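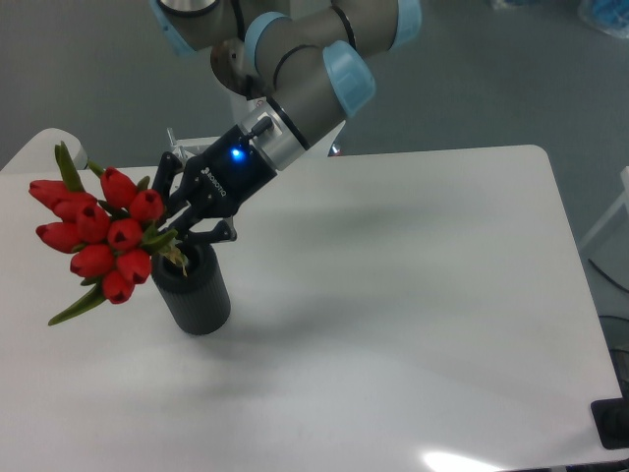

Red tulips and a dark grey vase on a white table.

Hand eczema getting worse over the holidays, is the steroid cream still working?

Asked in Skin and Hair
Posted Mon 27 December
3 answers

I've had eczema on and off since I was a kid, mostly behind the knees and in the elbows. In the last couple of years it has moved to my hands and that's where it stays now. I work in a commercial kitchen so I wash my hands all day. I know that's the main problem and I'm not in a position to change jobs.

What I'm using at the moment:

Prescription steroid ointment, medium strength, twice a day when it flares. The GP gave me this in November and said two weeks on, then stop and see.
Flanen hand cream after work. A friend recommended it. It smells nice and soaks in fast but it stings on the cracks.
Cosmont soap-free wash at home. At work it's whatever is in the dispenser, which is pink and foamy.

The two weeks of ointment cleared it nearly completely. I stopped, and within six days it was back between the fingers and on the knuckles. I did another two weeks and the same thing happened. Now I'm on the third go and it doesn't seem to be doing as much. The skin on the right hand has split in two places beside the thumbnail and there are small itchy blisters along the side of the index finger which I don't remember having before.

My questions are:

1. Can you get used to a steroid so it stops working?
2. Is it safe to keep going back on it like this?
3. Are the blisters part of eczema or something else?
4. Is there any moisturiser that stays on when you wash your hands up to 430 times a week? (I counted one week for the GP. She didn't believe me either.)

My clinic is closed until the new year apart from emergencies and I don't think this is an emergency. I'd like to know what to do in the meantime and what to ask when I get in.

Additional details: No known allergies. I do wear gloves for raw chicken and for the dish area, the thin powdered ones. I'm 34 and otherwise well. Not pregnant.

Answer 1 (marked as helpful by the asker)

I'm a retired pharmacist, so take this as general information and get the hands looked at when your clinic opens.

On your first question, there is some argument over whether skin really gets used to steroid creams. In practice, when someone tells me the cream has stopped working it is usually one of four things. They're using too little. They're washing it off soon after putting it on. Something is still irritating the skin every day and the cream can't keep up. Or the diagnosis has changed, for example the skin has become infected or they've developed a contact allergy on top of the eczema.

From what you've written the third one is certain and the last one is possible. Small itchy blisters on the sides of the fingers are common in a type of hand eczema called pompholyx (also called dyshidrotic eczema), so they may well be part of the same thing. But they also turn up with contact allergy, and fungal infections can look similar, especially if it's only the one hand. You mention the blisters on one finger only. Is the other hand clear? Mention that to the doctor.

Now the gloves. Thin powdered gloves are often latex, and both the latex and the powder can be a problem on broken skin. Even non-latex gloves contain chemicals left over from manufacture that some people react to. Ask your manager what's in the box. Powder-free nitrile or vinyl is usually the first thing to try, and if you can stand it, a thin cotton liner underneath for the dish area. Change the liners when they get damp. Sweat inside a glove for an hour is as bad as the washing.

How much ointment: squeeze a line from the tip of your index finger to the first crease. That amount covers two adult palms' worth of skin. Most people use less than half of that. Put it on at night when you're not going to wash again, wait a while, then put a plain greasy moisturiser over the top. Cotton gloves to bed if you don't mind them.

Safety: the skin on the backs of the hands is thinner than the palms and can thin further with long use. Stick to the number of days your GP gave you, and ask her what she wants you to do after that. Some doctors will have you step down to two nights a week on the problem areas once it has cleared, instead of stopping dead and starting again. It's worth asking about but don't start it on your own with a medium strength one.

The Flanen stings most likely due to fragrance or something else in the base. I don't know the product. If it stings every time, stop using it. An ointment in a tub will have fewer ingredients than nearly any cream in a pump, as creams need preservatives and most ointments don't.

Things that mean you shouldn't wait for the new year:
Yellow crust or weeping from the splits
Redness spreading up the hand or a red line toward the wrist
Swelling and throbbing around the nail
Fever or feeling generally unwell
A cluster of painful, punched-out looking sores

Any of those, go to a walk-in or call the after hours nurse line the same day.

When you do see your doctor, ask about patch testing. It's done by a dermatologist and the wait can be long, so it's better to get the referral in early. Bring the names of everything that touches your hands, including the pink soap. Take a photo of the label on the refill. Also tell her it's work related. Depending on where you live there may be a claim involved and it matters when it was first written down.

Answer 2

cut out dairy. my sister did it and hers was gone in 11 days. also apple cider vinegar

Comment on Answer 2: Please don't put vinegar on split skin. I did that once on my ankles and it burned for the rest of the evening. The dairy thing does help a few people with a real allergy, but it's mostly young children and it won't do much about soap.

Comment on Answer 2: she drank it she didnt put it on

Answer 3

Not medical but I cooked for nine years with hands like yours so here is what worked for me.

I stopped trying to find a cream that survives washing. None of them do. I kept a small tub on the shelf above my station and another in my locker, and used it at every break, a small amount rubbed in properly. Too much and you can't hold a knife. I used Eklund, the unscented one in the flat tin, for years, then they changed it and I went to plain petroleum jelly, which costs next to nothing. My wife uses Tratarer on her hands and likes it but it was too runny for me.

Lukewarm water. Everyone in a kitchen washes with it as hot as they can stand and there's no need. Pat dry, and get between the fingers, because that's where mine always started. Take rings off.

Ask if you can bring your own hand wash. Our health inspector was fine with it as long as it was a proper liquid soap and stayed at the hand sink. My boss at the time was not fine with it until I got a note from the doctor, then he was. The note was two lines long. Don't swap in sanitizer for washing when you're handling food though, it doesn't replace it, and on cracks it's awful.

For the splits beside the thumb, a liquid bandage from the drugstore got me through a shift but it hurts going on. I wouldn't put it over anything that looked infected. A blue bandage with a glove on top is what you're supposed to use in a kitchen anyway.

The other thing is at home. I was so careful at work and then I'd go home and peel oranges, chop tomatoes, wash my hair with bare hands, scrub the tub. All of that counts. I wear gloves for the dishes at home too now, the long ones. Even flowers can do it. There's a thing florists get on their fingertips from handling tulips, and my doctor asked me about plants before she asked about anything else.

Mine never went away fully but it got to where I had maybe one bad week each winter. I was patch tested in the end and it was a rubber chemical in the gloves. All those years of creams and I was putting the gloves on over top.

Theerawat Phetsri

Comment on Answer 3: Which gloves did you switch to?

Reply from Theerawat Phetsri: Vinyl for food, then the accelerator-free nitrile when the place would pay for them. They're dearer. Get tested first though, yours could be something else.

Update from the asker

Thanks to the first and third answers. I checked the box at work and it says latex, powdered. There's a carton of the vinyl ones in the storeroom that no one opened, so I'm using those. The other hand has two or three of the blisters as well, on the ring finger, so both hands. No crust and no fever. I've put the Flanen away and I'm using the ointment at night with petroleum jelly over it, and I have an appointment for the first week the clinic is back. I'll ask for the referral.

Still looking for a hand wash I can take to work if anyone has one that doesn't cost a fortune. The Cosmont is all right but the bottle is small and I'd go through one every few days.

This question has been viewed 2098 times.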